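Plurlow Key Ring Set
Data card, revised 25 Jun 2024
Maintained by Kusum Singhal

Summary

Plurlow is a set of teleoperated demonstrations for training grasping policies on small, thin, linked metal parts. It holds 1,000 episodes recorded on one bench at the Stinard site. Each episode contains wrist video, joint positions, gripper opening, the operator's commands and a short task sentence. It was built as the hard-case companion to Prumer, which covers boxes, cups and other single rigid objects.

Task

The operator takes hold of a key, tag or split ring attached to a numbered key disc and carries out the instruction given at the start of the episode. There are 22 instruction templates. Most name a tag color or a stamped number on the disc. Linked parts are the point of the set: pulling on one ring can drag its neighbors or turn the whole disc, and a policy trained only on free objects does not expect this.

Collection

Operators drove the arm with a handheld controller. The wrist view was the only view shown to them, so a policy trained on this set sees what the operator saw. Between episodes the disc was picked up, turned and dropped back by hand. Tags and keys were left where they fell. The work surface was not cleaned or repainted during collection, and its scratches and stains recur across episodes. 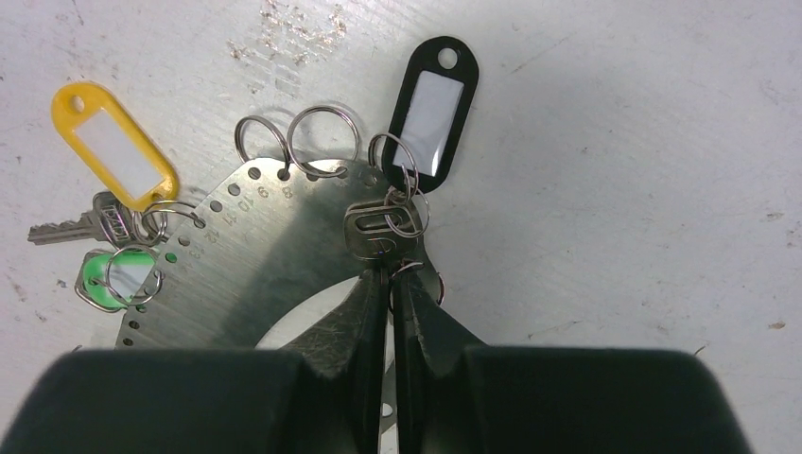 Gangadharan Murthy objected in review that the stamped numbers make the task too easy to cheat, because a model could learn where each number tends to sit and never look at the key. He asked for a split in which the disc angle in the test episodes does not occur in training. That split was added as "angle_holdout" and contains 211 episodes. Scores on it should be reported separately.

Labels

Every episode has a success flag, set by the operator and checked by a second person from the video. Where the two disagreed, the flag is "unclear" – 47 episodes carry it. They are kept in the release and left out of the default loader. Failed episodes are also kept. The flag says nothing about how hard the grasp was or how many tries it took.

Known limits

One bench, one gripper type, even lighting. The finger pads hide part of the disc in the last moments before contact, and some targets cannot be seen at all once the jaws close. Reflections on tag windows vary with angle and were not corrected. There is no force signal, so slipping has to be judged from video and gripper opening.

Use

Intended for research on grasping and for pretraining. Not suitable for testing text reading. The loader in the Pacheco repository reads the files directly; versions from before October store gripper opening in a different unit and should not be mixed with this one. Report broken files to Kusum Singhal with the episode number.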